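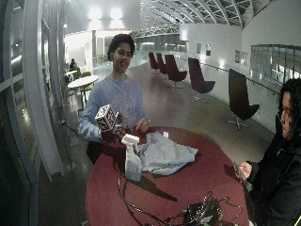
Section 4. Cleaning and Care of Lounge Tables and Swivel Chairs

This section covers the round tables and the high-back swivel chairs in the Jenda lounge range, as supplied by Duscombe for lobbies, corridors and other shared areas. For the taller Brivine tables, see Section 5.

4.1 What you need

A trigger spray bottle, clean and labeled
Two soft cloths, one for washing and one for drying
Mild dish soap with no bleach or ammonia
A vacuum cleaner with a soft brush head

Do not use scouring pads, paper towels or melamine sponges on the tabletop. They leave fine scratches that show up most on the dark red finishes.

4.2 Mixing the cleaning solution

1. Pour 500 ml of lukewarm water into the spray bottle.
2. Add 10 ml of dish soap.
3. Close the trigger head and tip the bottle over a few times. Do not shake it hard.
4. Write the contents on the label.

Note: For a large floor with many tables, mix 1000 ml and double the soap. Throw away any solution left over at the end of the week.

CAUTION: Never top up a bottle that has held another cleaning product. Some products give off harmful fumes when they are combined.

4.3 Cleaning the tabletop

1. Move cups, papers and personal items off the part of the table you are going to clean.
2. Switch off and unplug any equipment on the table before you spray. If it has to stay where it is, do not spray the table at all. Dampen the cloth away from the table and wipe by hand, keeping clear of cables and connectors.
3. Spray lightly from one side. Two or three pulls of the trigger will cover half of a standard top.
4. Wipe from the center out to the edge, turning the cloth as it picks up dirt.
5. Wipe the rim and the underside of the rim, where fingerprints collect.
6. Dry with the second cloth. Liquid left standing on the surface can dull the finish.
7. Repeat for the other half.

Fold the cloth into quarters before you start. A bunched-up cloth leaves streaks and tends to drag things off the table.

Dried drink rings: Lay a damp cloth over the ring for five minutes, then wipe. If the ring is still there, repeat once more and then stop. Further rubbing will polish a shiny patch into the surface.

4.4 Cleaning the swivel chairs

1. Vacuum the seat, then the inside of the curved back. Work the brush into the seam where the two meet.
2. Blot spills with a dry cloth right away.
3. For marks on the upholstery, dampen a cloth with the solution and dab. Do not spray the chair directly.
4. Wipe each arm of the star base. Turn the seat by hand to reach all of them.
5. Leave the chair empty until the fabric is dry to the touch.

CAUTION: Polished floors become slippery when wet. Wipe up overspray and drips before anyone walks past.

4.5 Putting things back

Stand the chairs in line with their backs to the wall — far enough out that each one can turn a full circle without touching its neighbor or a handrail. Return the spray bottle to its cupboard with the nozzle turned to OFF. Hang the cloths to dry.

4.6 Replacement parts

Glides, base caps and touch-up sticks are sold through Mohammadi Contract Supply. The touch-up stick for the dark red tabletop is part 188. Check the finish code on the sticker under the table before ordering.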